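Long day on the Fadlow arms, and most of it went to paperwork! I finally got the Mormont checklist down to 2 pages (it was pushing 4 when Bloxham handed it over, and I swear half of it repeated itself). Park the arms, look over the cables, clear the reach, sign. I like it so much better already.
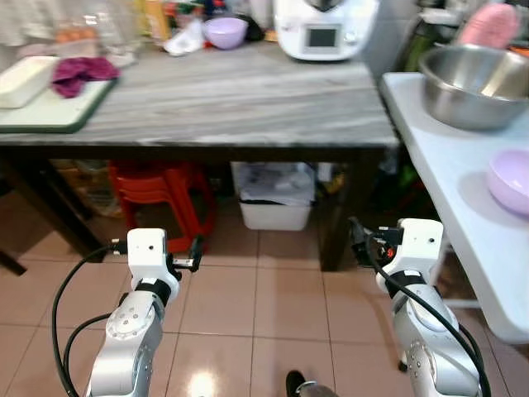
The part I keep going back and forth on is the speed rule. Sakance wants one limit for everything, and I'd rather have two — a slow one any time a person is within reach, and a regular one for the rest. I wrote it up my way and we'll see what comes back.

Oh, and I put in that the stop button gets tested before every session, even the short ones. We've got 100 sessions to get through before the end of September, so there was some groaning, but it takes 3 seconds, come on. I also want a line about sleeves and loose hair and I haven't found the right wording yet. Tomorrow, after coffee.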